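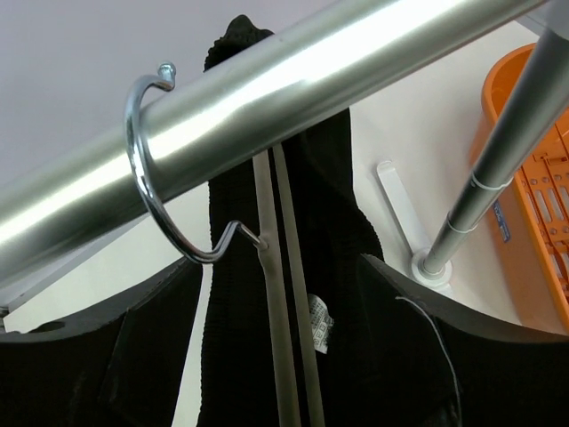

7. Failed hangs and dropped garments

This section applies to the Skimum hanging cell with the standard two-finger gripper and a fixed rail. Read section 2 (Stopping the arm) before you do any of the work below. Fault codes are shown on the top line of the pendant.

CAUTION: The arm holds its last position after a failed hang. It may still be pushing down on the rail. Do not pull the garment or the hanger free by hand while the drive light is green.

7.1 What fault 172 means

Fault 172 is raised when the gripper opens over the rail and the wrist still measures a sideways load. In most cases one of the following has happened:

The hook has gone over the rail but the hanger neck has twisted, so the hanger cannot swing.
Part of the garment has been carried up over the rail with the hook.
A finger has caught in the knit or in a loose thread.
The tip of the hook has landed on top of the rail and has not dropped over it.

Knitwear causes more of these faults than woven cloth. A collar or ribbed edge that stands up behind the hanger neck can hide the rail from the wrist camera, and the arm then works from the last rail position it was sure of.

7.2 Clearing the fault

1. Press the stop button on the pendant. Wait for the drive light to turn amber.
2. Turn the key to HAND and take the key out. Keep it with you until step 8.
3. Look at the wrist camera view on the pendant. Check whether the hook is over the rail and whether any cloth lies between the hook and the rail.
4. Support the weight of the garment from below with one hand.
5. If the fingers are still closed, press and hold OPEN. They move slowly in HAND mode. Let go of the button if the cloth begins to stretch.
6. Free any threads from the fingers. Cut long threads with the blunt-ended scissors supplied. Do not snap them by pulling, as this can drag the finger pads out of line.
7. Lift the hanger clear of the rail, straighten the garment and put it back on the infeed peg. Do not leave it on the rail. The cell counts it as not hung and will try to use the same space again.
8. Put the key back, turn it to AUTO and press RESET. The arm goes to its rest position before it takes the next hanger.

Note: If the arm does not move to rest within 8 seconds, stop it again and go to 7.4.

7.3 If the fault comes back on the same garment

Hang that garment by hand and carry on with the batch. Write the garment type in the log. Three or more faults on one type usually mean the approach height is too low. Raise it one step at a time from the Rail menu and run a single garment after each change.

Care labels sewn near the neck can also be picked up as an edge by the camera. Turn the label inwards before loading if you can.

7.4 Fault 528 (wrist overload)

CAUTION: Do not reset fault 528 more than once. A second overload can crack the wrist coupling, and the gripper may then fall.

1. Stop the arm and switch off at the wall.
2. Check the rail fixings. A loose rail moves when the hook touches it, and the arm then presses harder to reach its target.
3. Check the gripper for bent fingers and the coupling for hairline marks.
4. If you find damage, leave the power off and ring the Weltley service desk.

At the Grovham laundry a batch of heavy cardigans gave repeated 528 faults after the rail had been moved and not taught again. Babita Sandhu's note on that visit is the source of step 2. Always teach the rail again after it has been moved, however small the change.

7.5 Routine check

Inspect the finger pads every 1000 hangs and after any 528 fault. Replace both pads together. Record the change on the service card inside the cabinet door.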